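The Evening in Bedo Square
A short story

Polyxeni Lambrakis had been asked to say a few words, and she had written 635 of them, which her grandson told her was more than a few. She had counted them twice at the kitchen table with the window open and the smell of the river coming in, low and brown and well behaved again, as if it had never in its life climbed up Letard Street and gone in at people's front doors.

It was Mon 22 August. The flood had been in June, and the town of Trestis had waited for the last of the funerals before it did anything all together.

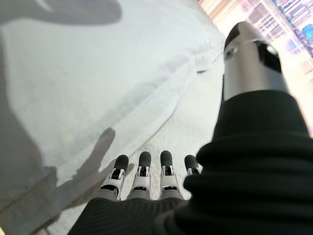
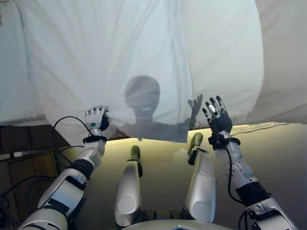
Second picture: a grin and a spread hand on the far side of the sheet.

She wore the navy dress with the good buttons. She had thought about black, but she had worn black four times already that summer and the dress had begun to feel like a uniform, and besides, Walter from the hardware store had once told her she looked like a sea captain in the navy, and Walter was one of the people the evening was for.

They had set up the platform at the bottom end of Bedo Square, in front of the old bank, and by seven o'clock you couldn't have dropped a handkerchief between the people. The radio said afterward that there were 2000 of them. Polyxeni, who had taught third grade in that town for most of her life, didn't see a crowd at all. She saw the Pruitt boys, who had never learned to stand still and weren't going to start now, and the girl who used to eat paste and was a dentist these days, and old Mr. Sukprasert in his restaurant apron with his whole family strung out behind him carrying trays, having decided, quite correctly, that people who are going to cry ought to be fed first.

"You've gone pale," said Marjan Yazdani, who was up on the platform beside her with the list of names folded into her sleeve. "Have you had anything to eat?"

"I had a peach."

"A peach," said Marjan, in the tone she would have used for a crime, and she waved at the youngest Sukprasert until a dumpling was passed up over the heads of the high school band. Polyxeni ate it standing, with one hand cupped under her chin for the sake of the buttons, and it was so hot and so good that her eyes watered, and then of course they kept on watering.

The mayor spoke, and he was all right. He thanked the people who had come with boats. He read out a message from the governor, and the crowd listened the way you listen to a card from a cousin you have never met, politely, waiting for the part about somebody you know. The band played the slow hymn and the trombone came in early (the trombone had always come in early, even at eight years old with a recorder). Then the mayor looked at Polyxeni, and she got up.

She had the pages in her hand. They began, "On the night of the flood, our community was tested," and she looked at that sentence for what felt like a good long while, and she thought that if a child had handed it to her she would have written in the margin, who? where? tell me what you saw.

So she put the pages in her pocket.

"Walter Haines sold me a mousetrap every fall for thirty years," she said, "and every fall he asked me whether I'd tried being nicer to the mouse."

There was a sort of breath from the square, and then a laugh, a small wet one from somewhere on the left where his daughters were. She went on. She told them how Walter had gone back up Letard Street for the Colemans' dog, and how the dog was fine and was over there by the fountain right now. She told them about Iris Coleman's terrible singing, and about the baby, whom hardly anyone had had time to meet, and who had had a great deal of dark hair. She didn't say anything about what it all meant. She told them who and where and what she saw, and when she got to the end of what she knew she said, "Well, that's what I have," and sat down.

Marjan stood then and read the names, and she read them slowly, giving every one of them its room. She had practiced for a week in the back of the bakery with the mixers off. After each name somebody in the square answered. They hadn't planned it. Someone said "here" for the first one, a man's voice, quite rough, and after that it was a different voice each time, here, here, from over by the bank and from the steps and from up on a father's shoulders, until the list was done.

Then people lit their candles from each other. There had been only 300 in the box, so they were shared, a family to a candle, and strangers bent their heads together over the little paper cups.

"You didn't read your speech," Marjan said.

"It was too long."

"What you said was longer."

"Was it?" said Polyxeni. She felt in her pocket for a tissue and found the pages, and used the last one to wipe the dumpling off her fingers. Down below, the Pruitt boys had found the dog, and Mr. Sukprasert was asking in a carrying voice who had not eaten yet.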